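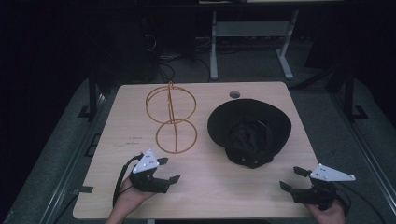
I've been building a pair of hand-held grippers in the shared workshop on Stostow since August. The plan is to hold one in each hand, do ordinary things with them, and record how the hands move. The recordings go to a small two-arm setup later. For now it's me, a table and a lot of cable.

The bodies are version three. The first two had the handle too far back, and my wrists were sore after one evening. I moved the grip forward on this one and made the body shorter. Lesia Stelmakh cut down the drawing for me on a Friday and caught a screw hole I had put where the cable needed to come out.

Finger pads

The pads took longer than the rest. I started with bare plastic tips, and anything smooth slid out of them. Then I tried a thin rubber sheet from Kanaan, glued flat. It held fine but peeled at the corners. The ones on there now are wedge-shaped blocks with a flat inner face. They're a bit rough and they pick up specks and crumbs, so I wipe them down when I remember. The edges are starting to fray. I have a bag of 50 spares, so I'm not worried yet.
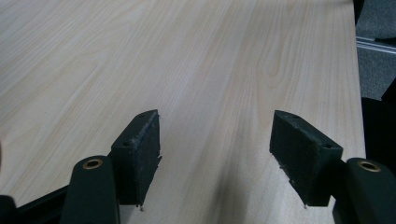

Markers and tracking

Each gripper has a white triangular plate on top with small dark dots on it. The head camera uses the dots to work out where the gripper is. I had the plates lying flat at first and lost tracking whenever I turned my wrists. Tilting them up fixed most of it.

The tracking code is a fork of Chinyere Jibrin's Markon scripts with my own calibration step bolted on. It wants 1000 good samples per gripper before it will start, which is slow. I tried 2000 and saw no difference, so I went back.

For objects I wanted one stiff thing and one floppy thing. The orange wire sculpture is the stiff one – thin rod, two rings, plenty of places to grab it. The black bucket hat is the floppy one.

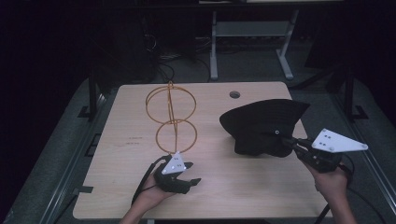 The hat is harder. With wire I know where the tip needs to go. With cloth I find I press harder than I mean to, and the finger flexes, and the logged opening no longer matches the real one. I'm going to try a stiffer finger in the Tistitz filament and see if that helps. I also need to do something about the cables, probably a clip at the elbow.

Files go up once I've cleaned up the handle part. If you want the old version with the long body, ask, but I wouldn't print it.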